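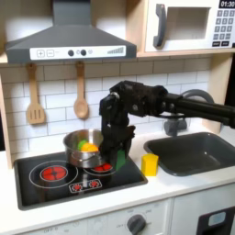
Play Kitchen FAQ: Setting Up, Cooking and Cleaning

We love play kitchens at Galang Playroom, and families ask us about ours all the time. These are the questions that come up most. If yours isn't on the page, ask at the front desk and we'll add it!

What age is the play kitchen for?

We open it to children from age 2 up. The youngest ones mostly put things in the pot and take them out again, over and over, and they can be very happy doing that for a whole morning. Older kids start taking orders, running out of soup and charging outrageous prices for it.

Does the microwave do anything?

It does whatever the cook says it does. The display reads 01:30 and stays at 01:30, so every meal is a minute and a half away from being ready. Kids adore the keypad. If your child wants a beep, they usually supply their own, and it's much better than a real one.

Is the stove hot? Is there any water?

No heat and no water anywhere in the kitchen. The burners are only for pretend. We do tell children that a stove at home is different, and it's a great chance to practice stopping at the edge and asking a grown-up first.

Why a metal pot instead of a plastic one?

Because of the sound! Drop a toy vegetable into a little stainless steel saucepan and you get a proper clunk. It also feels like the pots children see at home, and it has stood up to a lot of enthusiastic stirring.

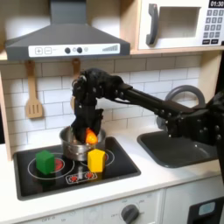

Metal pots do get dented if they're thrown, so our one firm rule is that pots stay on the stove, on the counter or in somebody's hands. A small dent is fine. If the rim ever feels rough to your finger, hand it to us and we'll take it out of play.

What are the colored blocks for?

Anything! We put a few blocks out with the food on purpose. A yellow one has been butter, cheese, a sponge and a birthday cake. A green one was once a frog that wasn't allowed in the soup. Toy vegetables are wonderful, but they're always vegetables, and a plain block leaves some room for the cook to decide.

Can we bring food toys from home?

Please do, as long as they're bigger than a child's fist and you don't mind them being shared. Put a bit of tape with your family's name on the bottom. Fabric food is welcome too, but it can't go through our usual wash, so it goes home with you at the end of the visit.

How much play food do you need to get started?

Far less than you'd think. Our full collection is 128 pieces, and when we used to put it all out, most of it ended up on the floor. Now we choose 5 pieces for the younger group and swap them when interest drops. The same old carrot comes back in February and gets greeted like a celebrity.

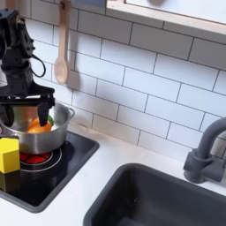
Pretend soup is the game we'd suggest for a first visit, and it needs almost nothing. One pot, one vegetable and something to stir with will do. Start with a bright orange vegetable with a green top, like the one in our pot – it's easy to spot and easy to ask for by color. Take the wooden spoon down from where it hangs against the tiles, let your child stir, and ask what the soup needs next. Then wait. The waiting is the best part, and the answers are fantastic (ours have included "more Tuesday" and "a bus").

How do you clean everything?

Hard toys and the pot get warm water and dish soap after each session, then air dry on a rack. We wipe the counter, the stovetop and the tiled backsplash with a damp cloth. Wooden utensils get a quick wipe and are never left to soak, or the wood goes fuzzy and can start to split. Every so often we rub them with a little food-safe oil, and they come up beautifully.

My child only wants to stir. Should I encourage other things?

Stirring is great! You might place a second toy within reach and say nothing about it, or sit down nearby and be a hungry customer.

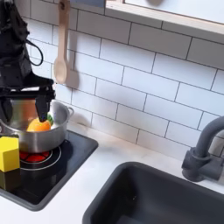 Some children get there in ten minutes and some keep stirring for weeks. Both are having a good time. If another child is waiting for the pot, we offer a bowl and a second spoon so the stirring doesn't have to stop.

How does cleanup work?

We give a warning before the end, then everyone "closes the restaurant." Utensils go back on their pegs, food goes in the basket and the pot stays on the stove for the next cook.

Can we book the kitchen for a birthday?

Yes, mornings only. The fee is $50 and includes the play kitchen, the small table and aprons. Please bring your own cake – the pretend one has been stirred a lot.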